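Small Rack Fit-Out, Fonembridge Workshop
Gallery and notes

Bench notes for the small open-frame rack going to the Perer site office. The rack carries the office network and very little else: one switch, one patch panel, one shelf and a power strip. It replaces a wall cabinet that had run out of depth and could not be worked on from behind without taking it off its hinges.

These pages are kept for whoever has to open the installation later. Captions are short. The full parts list and the port schedule are in the job folder, and the port schedule is the one to trust if the two disagree.

Frame

The frame is a two-rail open type. Open frames collect more dust than cabinets, but access is far better and nothing in this build needs a lock. The room at Perer is locked already.

Holes are square, so every fixing is a cage nut and an M6 screw. Use the insertion tool. Cage nuts pushed in with a screwdriver tend to spring out sideways and mark the rail, and the coating does not touch up well.

Position numbers were marked on the inside of the left rail before anything was fitted. Count from the bottom. The old cabinet was counted from the top, and the old drawings still follow that scheme.

Rails were checked for square across both diagonals before the screws were fully tightened. The first attempt was out by a few millimetres. Slackening the base, pressing down on the top and retightening in a cross pattern brought it in.

Bench

The bench was covered before the frame was put on it, to protect the coating and to stop the base from walking when a stiff plug is pushed home. Two layers are better than one. Tape the lower layer to the bench and leave the upper one free so it can be shaken out.

Keep cut cable ends away from the covering. Offcuts of solid core find their way underneath and press up into whatever is standing there.

Switch

The switch goes at the top. Ears were fitted on the bench with the short countersunk screws supplied; the longer ones from the spares tin will foul the board. Offer the unit up level, start both lower screws, then the upper pair, and only then tighten.

Leave the space directly beneath it clear for cable management. An earlier layout put the patch panel hard against the switch, and the lower row of ports could not be released by anyone with ordinary-sized fingers.
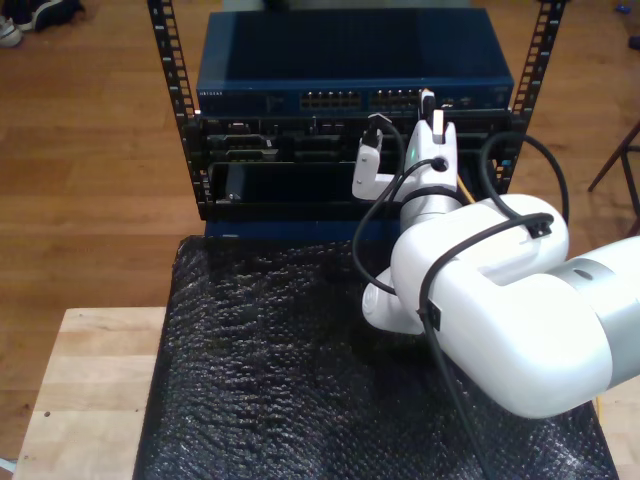
Patching is done one bank at a time, left bank first, upper row before lower. Filling the upper row first leaves a clear view of the lower jacks. Each plug is pushed in until the latch clicks, then given a light pull. A plug that sits in place without latching will often pass a link test on the bench and fail in the van.

Do not trust the link lights alone. They show that two ends have agreed on a connection, and that is all. Every run was put through the cable tester after patching, then again once the ties were on.

Patch leads

Leads are the slim type, bought in a box of 200. Short lengths only inside the rack. A lead that has to be coiled to lose its slack is the wrong lead.

Snagless boots were tried and rejected. With both rows filled, the boots press against one another and the latch on the lower row cannot be reached. Plain boots are less kind to the latch when a lead is dragged backwards through a bundle, so leads should be lifted out and never dragged.

Bend radius at the plug is the usual weak point. Allow the lead to leave the jack straight before it turns. If the bundle is pulling the plug to one side, loosen the bundle.

Labels

Both ends of every lead carry a wrap label, 38 mm from the plug. That distance clears the boot and can still be read with the neighbouring leads in place. Labels fitted closer than this end up turned inwards.

The job took 126 labels, counting the wall outlets and the reprints. Most of the reprints came from a change of room names after the first sheet had been cut. Room names now come from the signed floor plan and from nowhere else.

Numbering runs room, outlet, port. No colours are used to carry meaning. The previous installer used yellow for telephones in one half of the building and for printers in the other.

Power

The strip is mounted at the rear, low down, with its switch facing inwards so it cannot be caught by a knee. Mains leads run down one rail and data down the other. Where they have to cross, they cross at right angles.

The earth bond goes from the frame to the terminal beside the supply. Scrape the coating back to bare metal under the ring terminal and use a toothed washer. This was measured on the bench and has to be measured again on site - the two readings belong on the same sheet.

Ties

Hook-and-loop ties throughout, apart from the two mains leads at the base. Nylon ties are quick, but they get overtightened, and cutting one out of a full bundle is how good leads are damaged. Over 200 ties were cut from the old cabinet when it was stripped.

Set the ties a hand's width apart. The bundle should be able to turn inside the tie when twisted.

Packing for transport

The rack travels upright with the switch removed and packed in its own carton. It can be moved with the switch in place, but the whole weight of the unit then hangs from the ears, and the road into Perer is poor. Leads stay tied to the rail with their plugs bagged.

Blanking plates, spare cage nuts and the insertion tool go in the Foulkes crate with the paperwork. The base bolts are packed separately in a marked bag, taped to the inside of the lid.

Still to do

Replacement shelf from Okumen, due in May. The first one arrived drilled for round-hole rails and has gone back.
Repeat the earth reading on site.
Port schedule to be printed, laminated and hung from the right rail.
Confirm the spare ports are disabled before handover.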